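Chapter 5
When the Grip Fails

One Saturday in November, the evening shift at the Bratdale workshop lost a tall vase and, with it, two days of work. The gripper closed, the software reported "object held," and the arm began to lift. The vase slid down between the fingers and broke on the floor. Dilwyn Maddocks, the technician on duty, wrote only one line in the log — "force reached, grip not reached."

In this chapter we study why such a report can be false. A smooth, pale, round body is a difficult object. The fingers are flat, so each one touches the curve along a narrow line.

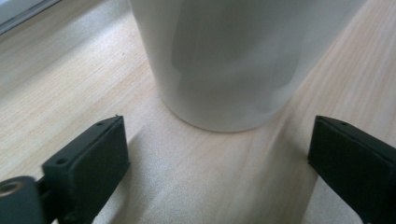
5.1 Force Is Not Grip

The Staveo controller stops closing when the motor current passes a limit. At Bratdale this limit was 394 units, a value copied from the carton line at Lallport. A carton has flat sides and some friction. A glazed vase has little of both, and the same limit gives a much weaker hold. Before reading further, write down 3 other causes that could raise the current while the object is still free to slip.

© Nicholas Technical Readers — Back to top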